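Drerow Sorting Bench: simulator pack for school robot clubs
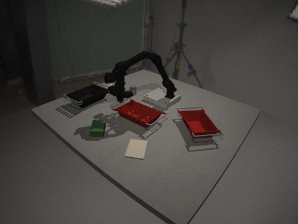 The Drerow bench in the simulator, arm over the black tray, red cubes in the middle one.

I run a robot club on Monday after school, and I wrote this pack so my lot could practise before they're let loose on the real arm! You get the table, the black arm on its white base, one black tray, two red ones, the small red cubes and a few extras (a green block, a grey canister, a cream pad) to make the task harder or just get in the way.

Our first job is always the same: move the cubes from one red tray to the other. Sounds easy, and then you try picking red cubes out of a red tray with the camera task switched on. My Year 9s moaned for weeks, then got rather good at it.

What's in the pack:
6 graded tasks, from a single pick to a full sort
60 starting layouts, with trays turned at odd angles
A scoring sheet for the Hafstein Cup (same rules as last March)

It runs on the ordinary club laptops, though ours do get noisy. Layouts made in Darico open fine, older Zukow ones need saving again first.

Order code 3621. One licence covers the whole club, home practice included.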